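오래된 텍스트 파일을 UTF-8로 옮기면서 정리한 것

집에 있던 Kenmont 외장 디스크의 텍스트 파일을 전부 UTF-8로 변환했다. 대상은 673개. 작업 자체는 작년 9월에 시작했고, 중간에 손을 놓았다가 3월 23일에 마지막 파일까지 확인했다. 같은 작업을 다시 할 가능성이 있어서 절차와 예외를 적어 둔다. 변환 스크립트는 파이썬 표준 라이브러리만 썼다. 운영체제는 리눅스이고 로캘은 ko_KR.UTF-8이다.

출발 상태

디스크에는 세 시기의 파일이 섞여 있었다. 도스 시절에 작성한 조합형 텍스트, 윈도우에서 메모장으로 저장한 완성형 텍스트, 그 뒤에 여러 편집기로 저장한 UTF-8 텍스트다. 확장자는 대부분 txt이고 일부는 확장자가 없었다. 수정 시각은 디스크를 옮기는 과정에서 여러 번 덮어써졌기 때문에 시기를 판별하는 근거로 쓸 수 없었다. 폴더 이름도 믿을 것이 못 된다. 한 폴더 안에 세 종류가 다 들어 있는 경우가 있었다.

원본은 읽기 전용으로 마운트하고, 변환 결과는 다른 디스크에 같은 폴더 구조로 썼다. 제자리 변환은 하지 않는다. 변환 전에 SHA-256 목록을 만들어 두고, 작업이 끝난 뒤 원본 쪽 해시를 다시 계산해서 비교했다. 차이는 없었다.

EUC-KR과 CP949

한글 윈도우의 메모장이 ANSI라고 부르던 것은 CP949다. EUC-KR은 한글 음절 2350자만 담고, CP949는 여기에 나머지 현대 한글 음절을 더해 11172자를 전부 담는다. 일상적인 문장은 대부분 2350자 안에서 끝나기 때문에 둘을 혼동해도 한동안 문제가 드러나지 않는다. 문제는 '똠', '펲', '햏' 같은 글자가 나올 때 생긴다. 파이썬에서 euc_kr 코덱을 지정하면 이런 글자에서 UnicodeDecodeError가 난다. cp949를 지정하면 정상으로 읽힌다.

CP949는 EUC-KR의 상위 집합이므로 읽을 때는 언제나 cp949를 지정하면 된다. 웹 브라우저도 문서가 euc-kr이라고 선언되어 있으면 실제로는 확장 영역까지 포함한 표로 해석한다. 쓰는 쪽에서 EUC-KR만 받는 구형 프로그램을 상대해야 하는 경우가 아니면 euc_kr 코덱을 쓸 일은 거의 없다.

처음 돌린 스크립트에서는 errors 인자에 replace를 주었다. 이 설정은 해석하지 못한 바이트를 U+FFFD로 바꾸고 계속 진행한다. 로그에 아무것도 남지 않고 종료 코드도 0이다. 결과를 열어 보기 전까지는 성공한 것과 구별되지 않는다. 전부 지우고 strict로 다시 돌렸다. 기본값이 strict이므로 인자를 생략하면 된다.

판별 순서

자동 판별 라이브러리도 시험했다. 긴 파일에서는 잘 맞았지만 한두 줄짜리 메모에서는 엉뚱한 서유럽 인코딩을 내놓는 일이 잦았다. 통계에 기대는 방식이므로 표본이 짧으면 어쩔 수 없다. 후보가 정해져 있는 상황에서는 순서대로 시도하는 편이 예측하기 쉽다. 최종적으로 쓴 순서는 다음과 같다.

먼저 BOM을 본다. EF BB BF로 시작하면 utf-8-sig, FF FE로 시작하면 utf-16으로 읽는다. BOM이 없으면 utf-8을 strict로 시도한다. UTF-8은 바이트 구조에 제약이 많아서 한글이 어느 정도 들어 있는 CP949 파일이 우연히 통과할 확률은 낮다. 실패하면 cp949를 strict로 시도하고, 그것도 실패하면 johab을 시도한다. 전부 실패한 파일은 건드리지 않고 목록에만 올린다.

cp949와 johab의 경계는 조심해야 한다. 조합형 파일이 짧으면 cp949로도 오류 없이 읽히는 경우가 있다. 확장 영역이 앞 바이트 0x81부터 시작해서 조합형 한글 영역과 겹치기 때문이다. 이때 결과는 한글이지만 평소에 거의 쓰지 않는 음절이 줄줄이 나온다. 그래서 cp949로 읽은 결과에 검사를 하나 더 붙였다. 한글 음절 중 EUC-KR로 인코딩되지 않는 글자의 비율을 계산하고, 비율이 높으면 johab으로 다시 읽어서 사람이 비교하도록 했다. 여기에 걸린 파일은 37개였고 눈으로 확인했다.

조합형

조합형은 16비트 중 최상위 비트를 1로 두고 나머지를 초성, 중성, 종성에 5비트씩 배정한다. '가'는 0x8861이다. 비트 연산만으로 자모를 분리할 수 있어서 구조는 단순하다. 단점은 둘째 바이트에 0x5C가 나올 수 있다는 점이다. 0x5C는 역슬래시이고 한국어 글꼴에서는 원 기호로 보이는 그 코드다. 바이트 단위로 경로나 이스케이프를 처리하는 도구를 조합형 텍스트에 적용하면 글자 중간이 잘린다. 변환 전에는 sed나 tr을 쓰지 않는 것이 좋다. CP949의 둘째 바이트에는 0x5C가 나오지 않는다.

파이썬의 johab 코덱은 한글 영역을 읽는 데 문제가 없었다. 다만 도스 프로그램이 쓰던 선문자는 프로그램마다 배치가 달라서 표의 테두리가 깨진 파일이 나왔다. 이런 파일은 테두리를 ASCII 문자로 다시 그렸다. 원형 보존이 목적이면 원본을 따로 보관하면 된다.

파일 끝에 0x1A가 붙어 있는 경우도 있다. 도스에서 텍스트의 끝을 표시하던 문자다. 변환 오류는 나지 않지만 편집기에 따라 파일 끝에 이상한 기호가 보인다. 마지막 바이트가 0x1A일 때만 제거했다. 중간에 있는 것은 여러 파일을 이어 붙인 흔적일 수 있으므로 그대로 두고 목록에 올렸다. 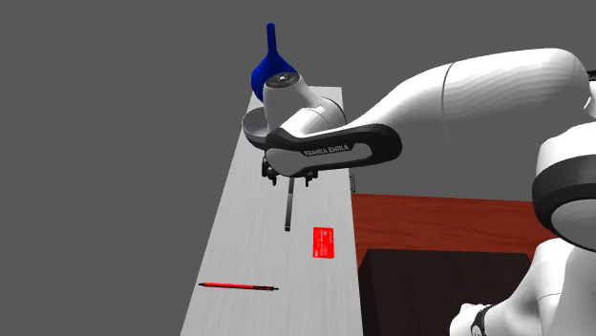
Istov 기술지원부 문서관리팀

파일 이름

내용보다 이름이 오래 걸렸다. 원인은 두 가지다.

첫째는 zip이다. zip 형식에는 파일 이름이 UTF-8임을 나타내는 플래그가 있고, 이 플래그가 꺼져 있으면 이름의 인코딩을 알 방법이 없다. 한글 윈도우에서 만든 옛 압축 파일은 플래그 없이 CP949로 이름을 적는다. 파이썬의 zipfile은 플래그가 없으면 이름을 cp437로 해석하므로, 얻은 문자열을 cp437로 다시 인코딩한 뒤 cp949로 디코딩하면 원래 이름이 나온다. cp437은 모든 바이트에 문자가 대응하기 때문에 이 왕복에서 손실이 없다. 파이썬 3.11부터는 ZipFile에 metadata_encoding 인자를 줄 수 있어서 한 단계가 줄었다. 읽기 모드에서만 쓸 수 있다.

둘째는 유니코드 정규화다. 맥을 거친 파일은 이름이 NFD로 저장된 경우가 있다. '한'이라는 글자가 음절 하나가 아니라 초성, 중성, 종성 세 개의 코드로 들어가 있다. 화면에서는 같게 보일 수 있지만 바이트가 다르므로 검색에 걸리지 않고, 같은 폴더에 이름이 똑같아 보이는 파일이 두 개 생기기도 한다. unicodedata.normalize에 NFC를 지정해서 통일했다. 바꾸기 전에 충돌 여부를 먼저 검사해야 한다. 충돌한 쌍이 3개 있었고, 해시를 비교하니 두 쌍은 내용이 같고 한 쌍은 달랐다. 다른 쪽은 이름 뒤에 번호를 붙여 둘 다 남겼다.

NFKC는 쓰지 않는다. 전각 문자, 원문자, 단위 기호까지 다른 문자로 바뀐다. '㎏'이 'kg'이 되는 식이다. 검색용 색인을 만들 때라면 몰라도 원문을 저장하는 단계에서 할 일은 아니다. NFC에서도 바뀌는 것이 있는데, CJK 호환 한자가 그렇다. KS X 1001에는 음이 여러 개인 한자가 음별로 중복 배당되어 있고, 유니코드는 이것을 호환 영역에 따로 두었다. NFC를 적용하면 통합 한자로 합쳐지며 되돌릴 수 없다. 본문에는 정규화를 적용하지 않고 파일 이름에만 적용한 것은 이 때문이다.

복구되지 않는 것

끝까지 살리지 못한 파일이 13개다. 대부분 같은 유형이고, 본문에 '占쏙옙'이 반복된다. 생기는 과정은 이렇다. CP949 파일을 UTF-8로 잘못 읽으면 해석할 수 없는 바이트가 U+FFFD로 치환된다. 이 상태로 저장하면 U+FFFD는 EF BF BD로 기록된다. 이것이 두 번 연속된 EF BF BD EF BF BD를 CP949로 읽으면 두 바이트씩 끊겨서 '占', '쏙', '옙'이 된다. 치환이 일어난 시점에 원래 바이트가 사라졌으므로 어떤 도구로도 되돌릴 수 없다.

반대로 모양이 흉해도 살릴 수 있는 것이 있다. 서유럽 문자가 늘어선 파일은 CP949 바이트를 Latin-1로 읽어 UTF-8로 저장한 결과일 때가 많다. latin-1로 인코딩하고 cp949로 디코딩하면 돌아온다. 중간에 cp1252가 끼면 조금 까다롭다. cp1252에는 대응 문자가 없는 바이트가 있어서, 그 자리를 프로그램이 어떻게 처리했느냐에 따라 결과가 갈린다. 제어 문자로 그대로 통과시켰으면 복구되고, 물음표로 바꾸었으면 그 글자는 없다.

살리지 못한 파일은 삭제하지 않고 별도 폴더에 넣었다. 다른 매체에 같은 내용이 남아 있을 수 있다.

줄바꿈과 나머지

줄바꿈은 LF로 통일했다. 변환할 때 open에 newline=''을 주지 않으면 파이썬이 CRLF를 자동으로 LF로 바꾼다. 통일이 목적이면 편하지만, 원본에 어떤 줄바꿈이 있었는지 기록하려면 바이트로 읽어서 세어야 한다. CR만 쓰는 파일과 CRLF와 LF가 한 파일 안에 섞인 파일도 나왔다. 섞인 파일은 둘 이상의 환경에서 이어 쓴 것으로 보고 따로 표시했다.

BOM은 전부 제거했다. 윈도우의 구형 프로그램에 넘길 csv는 예외다. Garrido의 가계부 프로그램은 BOM이 없는 csv를 CP949로 간주하기 때문에, 그쪽으로 들어가는 파일만 utf-8-sig로 저장한다.

변환 결과를 훑어보는 데는 Dristeo를 썼다. 두 파일을 나란히 놓고 좌우 인코딩을 따로 지정할 수 있는 뷰어다. 좌측에 원본을 cp949로, 우측에 결과를 utf-8로 열어 스크롤을 묶으면 어긋나는 줄을 찾기 쉽다. 글꼴은 옛한글까지 들어 있는 것을 골라야 한다. 글꼴에 글자가 없어서 네모로 나오는 것과 변환이 잘못된 것은 다른 문제인데 화면만 보아서는 헷갈린다. 의심스러우면 xxd로 바이트를 본다.

검증은 역변환으로 했다. 결과 파일을 판별된 원래 인코딩으로 다시 인코딩해서 원본 바이트와 비교한다. 줄바꿈과 0x1A, BOM은 비교 전에 양쪽에서 같은 규칙으로 정리한다. cp949는 한 바이트열과 한 문자가 일대일로 대응하므로 여기서 차이가 나면 스크립트의 오류다. 선문자를 다시 그린 조합형 파일은 당연히 일치하지 않아서 제외했다.

아직 손대지 않은 것은 아래아한글 문서다. 텍스트 파일이 아니므로 위의 절차가 통하지 않고, 판올림에 따라 내부 구조도 다르다. 구형 문서를 일괄로 텍스트로 뽑는 방법은 따로 시험 중이고, 판별 스크립트에서는 파일 앞머리의 서명만 확인해서 제외 목록으로 보내고 있다.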